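Subject: Re: [Wudamthorpe-studyrooms] ghosting, glare and where do the markers live??

Hi all,

Sorry, I've had this sitting in drafts since the start of October and kept adding bits to it. Quoting the original first so you don't have to dig for it.

> Hello everyone, new-ish here. We inherited a study room with a big glossy
> whiteboard in it and I'm losing patience. Three things.
>
> First, it ghosts. I wipe it and an hour later, when the sun comes round,
> I can see last month's fractions. Somebody at the copy shop told me to
> use car wax and somebody else told me never ever to use car wax.
>
> Second, the ceiling light bounces right off it and the kids on the right
> side of the table say they can't read anything.
>
> Third, the markers. They roll. They dry out. The erasers walk off. I've
> bought a Rolley cart to keep everything in and now the cart is where the
> glue sticks go to die and the markers are on the floor again.
>
> Is it worth just getting a new board? Hafþórsson quoted me 369 for one
> the same size with a matte surface, delivered but not hung. I do not
> have 369.
>
> Any help welcome, long answers fine!

Well, you did say long answers fine!

Don't buy the board. Or don't buy it yet, anyway. We got ours second hand with the room and I had the same conversation with myself, right down to getting the quote. Glossy boards are a pain with light but they wipe better than anything else, and I've used a matte one (the afternoon room at my old place had one) and I would not go back. You get less shine and then you spend your life scrubbing. Pick your poison, I guess.

I'll go in my own order because markers are the thing I have opinions on.

MARKERS AND ERASERS

The cart is your problem. I love my Rolley too, it's great for paper and scissors and those horrible little cups of counters, but a marker that lives across the room from the board will never go back there. It'll go on the nearest flat thing, and then off the edge of that. What worked for us was keeping the marker and something to wipe with together, at the board, as one item. A small clear bag on the side of the marker, the round sponge thing inside the bag, done. You pick up one and you've got the other. The kids thought it looked silly for a day and then forgot about it.

Clear bag matters, by the way. I tried it with little cloth drawstring ones first (left over from party favors) and everybody kept opening them to see what was inside and the wipers vanished again. With a see-through one you can tell from the doorway if it's in there.

The bag will crease and go cloudy and you'll want to swap it every so often. I keep a stack of spares in the back of the cart, so there, the cart does have a job.

Don't tape over the cap join, please. I did that on the first batch and then nobody under ten could get a cap off, and I was called over every time anyone wanted to write anything. Put it on the barrel.

And the ledge under the board is for markers lying flat. I've read all the stuff about tip up and tip down. Flat is fine. We do flat and caps on, and I check the caps on my way out. The whole room is gray and white so the orange-red sponge is easy to spot, which was pure luck but I'd do it on purpose next time.
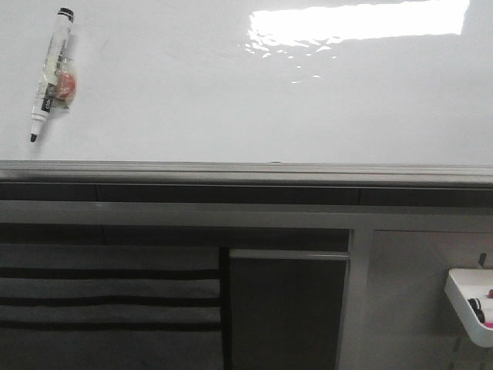 GHOSTING

Okay so, car wax. We did it at the old place. It looked gorgeous for a couple of weeks and then the ink started beading up and skipping and it was a nightmare to get off again. I'm with the person who said never ever.

What I do now, in order of how grumpy I am:

Dry cloth, every day, the whole board and not only the bit with writing on it. Most of what looks like ghosting on ours is just gray dust that gets pushed around by a dirty eraser. If your sponge is black on the bottom it's putting as much on as it takes off. Wash it under the tap, squeeze, leave it overnight.

Damp cloth, end of the week. Plain water. Then dry it straight after or you get streaks that show up beautifully in the evening (ask me how I know).

Rubbing alcohol, the 90 percent kind from the drugstore, for the stuff that's been there since before you. Open a window. Put it on the cloth and not on the board, work on a patch the size of your hand, and turn the cloth over a lot. I did the whole of ours in one afternoon with the radio on and I was weirdly happy about it. Try it in a bottom corner first in case your surface is a cheap film one, those can go dull.

For the last faint shadows, you can scribble right over them with a fresh dry-erase marker and wipe while it's new. It sounds like nonsense but the new ink loosens the old ink. Doesn't always work. We've still got a couple of faint smudges over at the upper left that I've been at with everything in the house, and I've decided they live here now.

Do NOT use those white melamine sponge blocks. They're an abrasive. I know they look soft. I wrecked a corner of a board that way and it has held on to every drop of ink since. And if anyone tells you to sand it down with 400 grit and repaint it, which somebody on the other list did, in all seriousness, walk away slowly.

GLARE

Can't cure it, can only work around it. The light on ours lands toward the upper right and there's no moving it short of getting an electrician in. So I quit writing up there. Anything the kids need to read goes left and middle, and the bright patch gets nothing that matters.

Move the chairs before you move the board. Glare depends completely on where you're sitting, so go and sit in each seat for a second and look. I was teaching from standing height for a year, seeing a perfectly clear board, while two of the kids down at the end of the table were looking at a lamp. I felt terrible! We turned the table a bit and that fixed most of it.

Black ink. I like the colors too but pale green under a ceiling light might as well be invisible, and orange is worse. Black for anything you want copied down, colors for underlining and for fun.

Bigger writing also. Bigger than feels polite. This goes double if your marker makes a thin line.

If you've got a wobbly board (ours has a bit of a ripple to it if you catch the reflection) the glare breaks up into lots of little flecks, and I find that more distracting than one solid patch. You can try tightening whatever holds the board to the wall. On ours it made no difference at all but a friend across town swears by it.

WRITING NUMBERS ON A SLIPPERY BOARD

You didn't ask about this but it came up in the same thread further down, so I'm tacking it on. Somebody was saying their beginners' numbers come out fine on paper and go peculiar on the board. Same here. There's no drag on a glossy surface, so the pen shoots off, and you're writing upright with your whole arm when you're used to resting your wrist on a table.

A 3 is the one I always start with. It's got two curves and a change of direction in the middle, and the end of it is where it all escapes. You get a nice little hook at the top, a good round bend, a neat point in the middle, and then the bottom swings back to the left and just keeps going, so the foot ends up wider than the head. I don't fix it, I leave it up and we talk about where the pen should have stopped. Everybody can read it's a 3! That's most of the job.

One number at a time, lots of space around it, and step back to look before doing the next. I used to rule lines with a yardstick and they just ended up as more ghosting.

I use the Kastumon fine ones for this at our place when I can get them, they don't squeak. Chisel tips are lovely for headings but little kids turn them while they write and the line goes fat and thin.
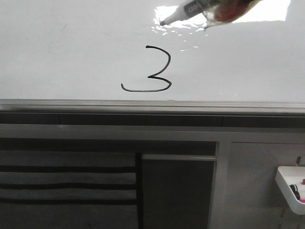

> Should beginners practice on the board before they can write the number on paper?

I'd do both from the start, a few minutes at the board and then straight to the table. The board is good for the big arm movement and for getting the direction into their heads, and mistakes wipe off so they're braver. Paper is where the size settles down. If one of mine is having a rough time with a number I'll go back to the board with it, and we do it huge, and then half as big, and so on.

And to whoever asked about storage under the board, we use the fabric pocket kind, gray with black stripes, hung underneath. Worksheets lie in it okay as long as you don't overfill. It's soft, so heavy books make it sag. Mine got hung a little too low at first and I kept kicking it. Measure from the rail down, with your shoes on.

Back to the 369 for a minute. If the alcohol takes your ghosting off and turning the table sorts the seats on the right, I'd spend a bit on decent black markers and a box of small clear bags and keep the rest. If it doesn't, ask Hafþórsson whether they have anything with a dented frame. They had one when I called, it was a fair bit less, and I only passed on it because of the stairs.

Does anyone near Wudamthorpe still have a spare ledge end cap, by the way? Silver-gray, the push-on kind. Ours has gone missing and the markers are finding the gap. Happy to pick up any time after 4 in the afternoon.

Off to wash sponges.

--
Wudamthorpe-studyrooms mailing list
To leave the list, reply with "leave" in the subject line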